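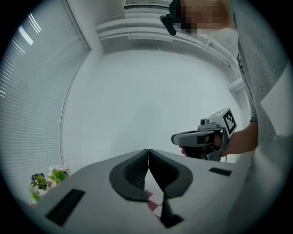
グリッパーの指先と赤白チェックの布

家計とお金の基礎 第5回 配布資料
生活防衛資金をどこに置くか

前回は固定費の話でずいぶん時間を使ってしまいましたので、今日はその続きから、ゆっくり入っていきましょう。固定費の一覧を作ってきてくださった方は、手元に出しておいてくださいね。まだの方も、家賃と通信費だけ思い出せれば十分ついてこられます。

1. いくら要るのか
生活防衛資金とは、収入が止まったときに暮らしを支えるお金のことです。よく「生活費の何か月分」と言いますが、ここでの生活費は手取り収入とは別物で、実際に出ていく金額のほうです。毎年ここを取り違える方がいらっしゃるので、しつこいようですがもう一度書いておきます。会社勤めの方と自営の方では必要な月数も変わりますし、ご家族の人数や持病の有無でも変わってきます。

2. 置き場所の考え方
急に要るお金ですから、値動きのあるものには向きません。演習で使う架空でない数字はご自分の通帳から拾っていただくとして、練習用には次の条件で考えてみましょう。
・Zorville口座:普通預金。引き出しはいつでも可、他行への振込は1回300円
・Coman口座:定期預金。中途解約できるが、利息は下がる
振込のたびに300円かかると、少額の利息などすぐに消えてしまいます。金利の欄だけを見比べず、手数料の欄まで目を通す癖をつけたいですね。

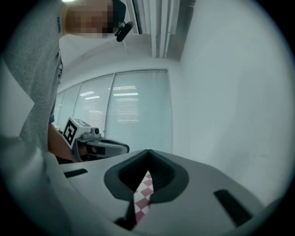

3. 積み立ての始め方
給料日の翌日に、決まった額を自動で移すのがいちばん楽です。月2,000円を超える額が難しければ、もっと小さくてもかまいません(続いているうちに、不思議と増やしたくなるものです!)。

次回までの宿題
自分の生活費のひと月分を出し、手数料の欄に印をつけた口座一覧と一緒に、707教室へお持ちください。電卓もお忘れなく。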